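4.2 Changes in the picking task at the Orov site

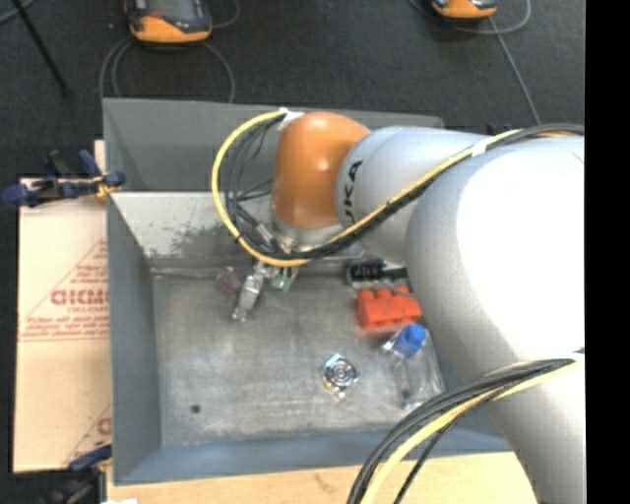 Figure 3. Bin cell with arm and gripper above mixed small items.

Before the cell was installed, pickers at Orov took each item from the bin, read the order slip and packed it themselves. After installation in June, the arm took over the reach into the bin, and the three pickers on each shift moved to checking and exceptions. The items remained mixed. As Figure 3 shows, a clear plastic package can lie in the same bin as a bright red-orange block and a shiny silver item, and the pickers told us that clear and shiny items were the ones they were most often called to sort out. We logged 2,916 picks and coded every call for help by its cause.

Munther Karam, a picker on the early shift, described the new work as "more waiting, then more hurry." Less bending was welcome to all those we interviewed. Opinions on pace were divided – two pickers missed setting their own speed, while Liya Gebru preferred the change and asked to be trained on cell restarts. That training was later opened to the whole shift.

The site's target of 1,000 picks per shift was set by the planning office without input from the pickers. Adelino Vilela, the shift lead, said that calls for help were not counted when the target was written. We return to this point in Section 5, where the Orov interviews are compared with those from Zimcombe.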